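Small cakes on the yellow board: notes on plating and cards

Friday, November 14, 2025

The change of layout for the dessert table was agreed in June and has now been in use long enough to write down. It applies to single-portion cakes with fruit on top, served with a printed or handwritten card. Larger cakes and anything served warm still follow the Kaimal sheet.

Work is done on the large yellow board, laid across the middle of the white table. Yellow is kept for cake and fruit. It goes nowhere near the savoury side, and it is washed separately. The old board supplied by Brallen was too small for a plate, a card and the sticks together, and items ended up on the bare table.

The order of work is as follows. The cake is set down first, in the centre of the board, with the fruit topping already in place. Any loose berries go at the foot of the cake last of all. The card follows, on the near side and to the left, so that it can be read without reaching over the icing. Sticks and skewers stay to the right until they are wanted. Glasses and packets belong at the back.

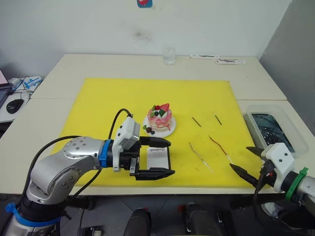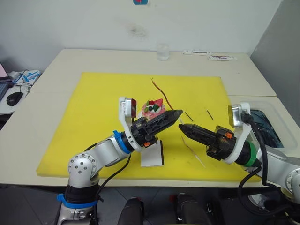 Small cake, card and skewers on the yellow board, with a glass at the back of the table.

Gangadharan Varma, who drew up the layout, has asked for the following points to be noted.

Icing. Pink over white marks easily once the drips have set. Lift from the plate or from underneath, never by the side. A cake that has been chilled for 13 hours will take a light touch; one chilled for two will not.

Fruit. Strawberry pieces should be cut on the day and blotted before they go on -- wet fruit lifts the icing within the hour. Dark berries may be used whole. Leaves are for the plate as well as the top, and should be rinsed and dried.

Cards. A card may lie flat during setting out but should be upright for service. Use the heavier Kalla stock. The thinner card curls when it picks up moisture from the board, and almost 3 in every packet had to be thrown away.

Skewers. Short dark sticks and long pale ones are not interchangeable. The short ones are for fruit alone. Keep the two lengths apart when putting them away, as the Sistison drawer has been found mixed on several mornings.

Stained boards should be scrubbed along the grain of the scuffs and left to dry on edge for four hours. Marks that remain after a second scrub are to be reported, with the board left out on the rack.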